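The Inventory

Robel Negash kept the ledger open to a new page and wrote the date at the top: Friday, August 28, 2020. Under it he drew three columns, for item, condition and disposition. The estate of Drenda Lencho had been assigned to him in July, and the contract with Stallovance specified that all contents be recorded before removal, including waste.

The bedroom had taken 19 lines. The hall closet had taken 3. He had left the table for last.

According to the file, Drenda Lencho had tested closures for Skelline for most of her working life. A closure, in the terms of the trade, is any part of a box that must be opened by hand. She measured the force required to open it and the quality of the tear. After retirement she continued at home, without pay, and mailed her findings to the company on index cards. The company had stopped answering at card 66. She had written 200.

Robel read the last one. It said: Tab separates before perforation. User will go in from the end. Damage to panel, severe. Recommend longer tab.
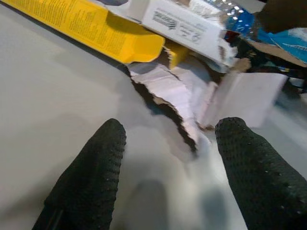
He entered the yellow box first. Under condition he wrote "open or torn, one end," then considered whether that was one condition or two. The small print he did not attempt. The white box went on the next line, with a note that the end was ragged and the board exposed. The large torn piece got a line to itself.

The form allowed four dispositions - sell, donate, return to family, discard. He had written "discard" so often that week that his hand began the D before he had finished looking. He stopped at the D.

He went back to the card and read it again. Then he took a new carton of bin liners out of his bag and pressed the tab with his thumb, at the point marked for pressing. The tab came away. The perforation held. He turned the carton on its side and went in from the end.

The tear ran across the front panel. He measured it with the ruler from his kit and wrote the figure on a blank index card, and beside it the word "severe." He numbered the card 201.

Stallovance called at four to ask whether the table was clear. He told them he would need Monday as well.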